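How I set up my table for small craft pieces

Posted 14/04/2026

I do most of my crafting at one end of a pale wooden table, and for years I just tipped everything out onto it and got going. Beads, pegs, little sticks, pens, whatever it was. Then I'd spend half the evening with my cheek practically on the wood trying to spot a tiny beige thing against a beige background! So this is the way I do it now. It takes me more than 6 minutes if I'm being fussy, and I'm usually fussy.

What you need

One big sheet of white paper, bigger than you think
A couple of plastic tubs you can see into
A soft cloth
A bit of low-tack tape (optional, I go back and forth on this)

My paper comes off a Joubert roll I got at the art store in Butby, and I cut it with ordinary kitchen scissors. Lining paper is fine too. I'd stay away from anything shiny, it throws the lamp right back in your eyes.

Step 1. Wipe the table and let it dry

Crumbs under the paper are maddening. You'll feel every single one when you try to draw or cut. Wipe with the grain, then go have a coffee while it dries. Paper laid on a damp table goes wavy and it never really comes back.

Step 2. Lay the paper with the clean edge toward you or to one side

If your sheet has one nice factory edge and one wobbly edge that you cut yourself, put the nice one where you work. I line mine up just inside the edge of the wood and leave a narrow strip of table showing. If the paper hangs over, I lean on it with my sleeve and the whole lot slides off into my lap (ask me how many times).

If it's been on a roll it'll want to curl. Flip it curl side down, leave a heavy book on each end overnight, and it behaves much better.

Step 3. Put the tub at the far end

I like the tub at the back, standing right on the paper, so all the space in front of it is free for laying things out. Frosted plastic is great for this. You don't get a crisp view of what's inside but you get the color, and color is all I need to grab the right one.
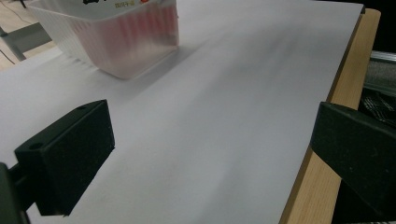
Red ones at the back, plenty of clear paper in front.

Keep to one color per tub if you can. I tried the mixed Hornix tray everyone in my craft group was raving about, with 40 little compartments, and I hated it. Too many lids! A plain tub with long things standing upright in it is quicker, and you can pull out a few at a time without disturbing the rest. Pack them fairly snug or they all flop over to one side once you've taken a handful.

Step 4. Sort out your light

Look at where the shadow of the tub falls before you start. If it's landing right where you want to work, move the lamp and leave the tub alone. I spent ages shuffling tubs about before I figured that out. A soft shadow doesn't bother me, but I can't match colors in a dark one, and reds are the worst – they all go brown on me.

Step 5. Work in small batches

Take out only what you'll use in the next little while. My last project was a Wumis wall hanging with 341 pieces, and I did it a handful at a time, with pencil marks on the paper to show where each row started. You can write all over the paper, so do! Measurements, arrows, a shopping list. I've got four old sheets rolled up in the closet with notes I still go back to.

Packing up

Put the leftovers back in the tub first, then lift the paper by two opposite sides so it makes a sort of chute, and pour any strays in after them. Check the floor. Check your slippers as well.

I reuse a sheet until it's too scribbled on to see small things properly, then flip it over and start on the other side.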